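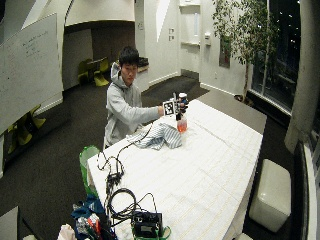

backrow_seat
4 Jan 2024

My sister and I have tickets for the late show at the Aver in Prostcombe, and we want to go on to Cuesta afterward because a lot of the touring acts are said to end up there. I booked a table for two through Iddale and the confirmation says "smart evening dress, management decides." It doesn't say anything else. I'm coming straight from work and was planning on a light gray hooded sweatshirt like the one in the photo, with dark jeans and clean shoes. Will I be turned away at the door? The booking has a $100 minimum spend and I don't want to lose it over a top.

Also, does the table get held if the show runs over? The Aver told me they don't give out finishing times.

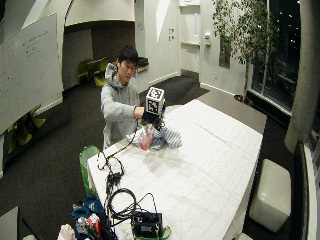

Gray sweatshirt, hood bunched at the neck.

sidedoor

I've been to Cuesta maybe a dozen times. The sweatshirt is the problem, and the jeans are fine. They have turned people away for hoods when I was in line, and other nights I've seen hoods inside. It depends on who is on the door and how full it is. After a big show it will be full. The Aver holds 950 and a good part of that crowd walks straight over.

Bring a collared shirt or a plain sweater and change at the Aver. The coat check there takes small bags. You can put the sweatshirt back on when you leave.

On the table: they hold it 30 minutes past your booked time, then it goes to walk-ins. Call the restaurant if you are running late. Don't go through Iddale for this, as their messages don't reach the host stand until the next day. Mine didn't, anyway.

The minimum spend includes food. It doesn't include the service charge, so expect the bill to come out higher than what you agreed to. If you get turned away at the door you can ask for the deposit back, but you have to do it in writing.

As for seeing anyone famous, the back room has its own entrance and a curtain. I saw a band's drummer at the bar once in November. That's it.

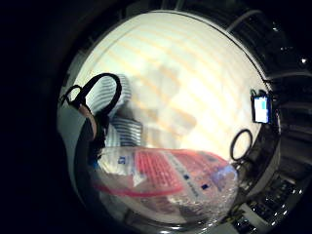
northline_bus

Went last month in a hoodie and got in no problem. We were early though, before the show let out.

I don't agree on the 30 minutes. We were 40 late and still got our table, but they wanted it back after 2 hours, so we had to rush dessert. Ask when you call. Kitchen stops hot food at midnight and after that it's only the small plates. The fried peppers are good, skip the sliders.

Last bus from Prostcombe station is 12:50.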